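共享工坊手爪项目图集:先别急着鼓掌

栏目:工坊在做什么
图文:Nuala Dolan

先把话说在前面。我对“自己动手做灵巧手”这件事一向不太买账,这一页也不打算改口。工坊里的人管这个项目叫 Hatine,名字起得很早,零件还没到齐,贴纸就已经印好了。我答应替他们整理图集,条件是文字由我写,写成什么样他们不许删。他们同意了,大概以为我会客气一点。

Hatine 的目标写在工坊的白板上:一只装在手腕后面的多指手爪,能拿杂物,能拧旋钮,能从人手里接东西,以后还要能帮忙收拾木工区。白板上没有写的是期限和预算。我问过预算,得到的回答是“看情况”。我也问过为什么不买一只现成的两指平行夹爪,回答是“那就没意思了”。这句话我倒是信的。

项目从十月开始占用工坊的公共时段,每次3小时,别人要用台钳得等。下面的照片就出自这样的时段,我没有挑好看的。 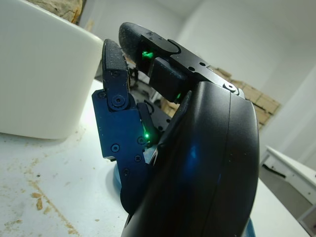

指尖垫的问题我讲过不止一次。表面做成细纹是为了增加摩擦,这个道理谁都懂,可是细纹同样喜欢留灰。木工区旁边的空气里永远有粉末,细纹一旦填满,摩擦力还剩多少,没有人测过。我建议每次开工前用胶带粘一遍再记一次拉力,得到的答复是“下次”。到目前为止,记录本上关于拉力的那一页还是空白的。

那块深蓝色的指节连杆是组里最得意的零件,阳极氧化的颜色确实漂亮。至于漂亮之外的用处,我持保留意见。同样形状的件,用黑色的边角料也能做,省下来的钱可以多备一套螺丝。说到螺丝,连杆上拧的是沉头的,装的时候很平整,拆的时候就看运气了。上个月有一颗滑了丝,两个人对着它忙了一个晚上,最后是用锉刀解决的。

绿色指示灯也值得说两句。按照组里的说法,灯亮表示关节驱动已经通电并且能通信。请注意,通信正常和动作正常是两码事。我见过灯全亮着、手指却卡在半路的情形,也见过旁人因为看到绿灯就把手伸过去。我已经提议在灯旁边贴一行小字:“亮着不等于安全”。贴纸他们明明会印。

软件这边用的是 Tirketura,一套由前任成员写的控制脚本。注释很少,变量名很短,作者已经搬走了。现在的做法是:谁改了参数谁在文件开头写一行,写明改了什么、为什么改。我翻了一遍,“改了什么”基本都有,“为什么”那一栏最常见的词是“试试”。

再说数字,免得有人说我只会抱怨。组里自己定了一轮抓取测试,总共36次,物件由旁人随手递,不许挑。我坚持这最后一条,因为之前的演示视频里永远是同一个海绵块。结果出来,一次成功的有10次。他们觉得不错,理由是上一轮只有9次。我觉得多出来的那一次什么也说明不了,除非再做几轮,而且每轮都用同样的规则。这话我当面讲过,所以写在这里也不算背后议论。

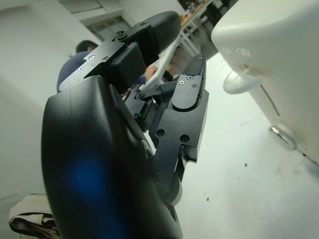
摄影:Nuala Dolan/Ustance 共享工坊,转载请先来信

两根手指之间的空隙,是我最不放心的地方。连杆的镂空做得很深,好处是轻,坏处是细长的东西容易滑进去,一旦夹在连杆后面,手指再收紧,要么东西断,要么关节受罪。组里的对策是限制电流。限到多少合适,目前靠听声音判断。经验丰富的人也许听得出来,我听不出来,新来的人更不用说。

和人交接物品,我的意见更大。工坊的规定是,手爪通电时旁边必须有第二个人守着急停按钮,这条规定是我逼着加上去的。执行得怎么样呢?有时守的人在看手机,有时守的人去倒水了。规定贴在墙上很容易,难的是一个晚上都有人愿意站在那里什么也不干。我替他们站过两次,确实无聊,可是站在那里的意义就在于无聊。

拧旋钮这一项,我原以为会是最先放弃的,他们反倒最上心。道理上讲,两根手指夹住圆钮再转手腕,不算复杂。麻烦在于对准:偏一点就打滑,偏多了就顶住。Rozīte 是组里给对准程序起的小名,改了好几版,每一版都有人说“这次差不多了”。我对“差不多”这三个字过敏,所以给他们留了一张表,请他们写下偏了多少毫米、朝哪个方向、转了几度才滑。表还贴在门后,欢迎参观。

也有我愿意承认的地方。外壳那圈圆弧做得结实,接缝合得比我预想的好,手掌的线都收在里面,不像早先那一版,线头挂得到处都是,走过去就能勾住袖子。拆装顺序也终于写成了一页纸,虽然第四步和第五步写反了。我用铅笔改过来了,希望下次打印的时候有人记得照着改。

有读者来信问,这个东西到底能不能用。得看您说的“用”是什么。拿来学机构、学接线、学怎么跟别人共用一张工作台,能用。指望它替您收拾木工区,请继续自己扫地。扫帚在进门右手边,用完请挂回去,上回又有人把它靠在砂带机上了。

想来看的人可以在傍晚六点以后过来,那时通常有人在调试。请扎好头发,别戴手套,别把杯子放在工作台上。想提意见的,请写在记录本里,写清楚时间和现象,不要只写“很酷”。“很酷”已经有一整页了。

下一批照片等新的指尖垫装好再放。据说是下个月,这个说法我先记在本子上。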